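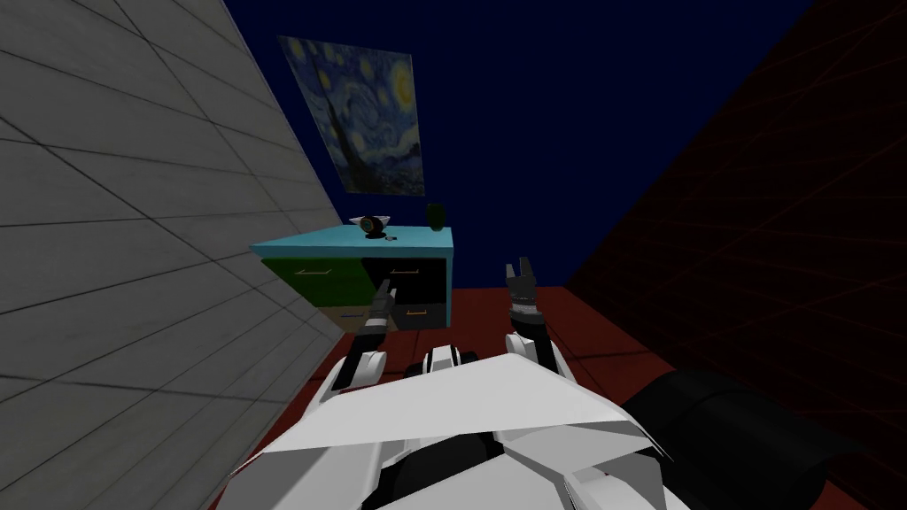

Poems about parents — what I did for my project

Home | Projects | Poetry | Student Work | Contact

My question was how poets write about a mother or father without making it a greeting card. I read two chapbooks, Norham and Bristano, plus the long poem Grønli by Ulla Halvorsen. Then wrote my own set. 15 poems, 2295 words in all. Cut it down to 1584 after the workshop, limit was 2000 so there was room, but the cut ones were weak.

Reading notes. Halvorsen hardly uses "I". Mostly rooms, meals, somebody washing a pot. The father gets one line of speech in the whole poem and it's about the bus. I liked that best. Norham rhymes too much for me. Bristano is funnier, short lines, a lot of them end on "the" or "of" which I tried and it sounded fake when I did it.
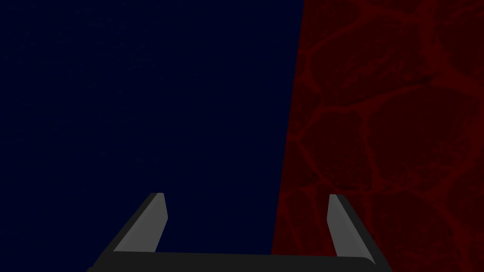 Fig. 2. Dark blue and dark red, simulated room.

Writing. Drafted on Sunday mornings mostly. First versions explained everything — "she was sad because" and so on. Took those lines out. What stayed was my grandmother's phone voice, the car with no heat, the soup poem. The soup poem went through six drafts and I still dont like the last stanza.

Workshop. Two readers said the mother poems sound alike. True. One wanted more titles that arent just nouns. Changed four.

Problems: started the reading too late, never got to Brumard, which was on my list. Also didn't try any fixed forms, would like to do a sestina next term.

Poems are attatched in the order I would read them out loud.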